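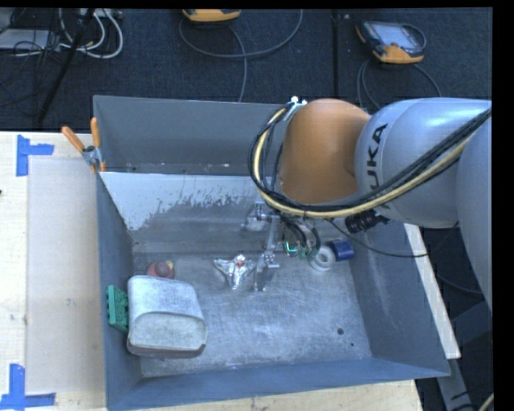 Girano picking cell: KUKA arm with metal gripper over the metal bin, mixed objects.

Home | Products | Picking | Research | Support | Contact

Print this page | E-mail this page

Girano bin picking package

Girano is a package for laboratories which study grasping of mixed objects. It consists of the gripper, the mounting kit and the Ulov planning software. The arm and the bin are not part of delivery.

The method in Ulov was first tested by our partner group at Sekine. They made 3000 grasp attempts with household things, and 2799 of them ended with the object placed outside the bin. Most of the failures came from objects standing close to a wall, where the finger has too little room. For this case version 7 plans a small push before the grasp. Shiny foil is still difficult, and we do not yet give a figure for it.

Each attempt is stored with the grasp pose and the result. The Dhanial set, with 100 full bin clearings, is included for comparison with your own method.

Order code: Girano-7. Price on request. Please tell us the model of your arm when you write.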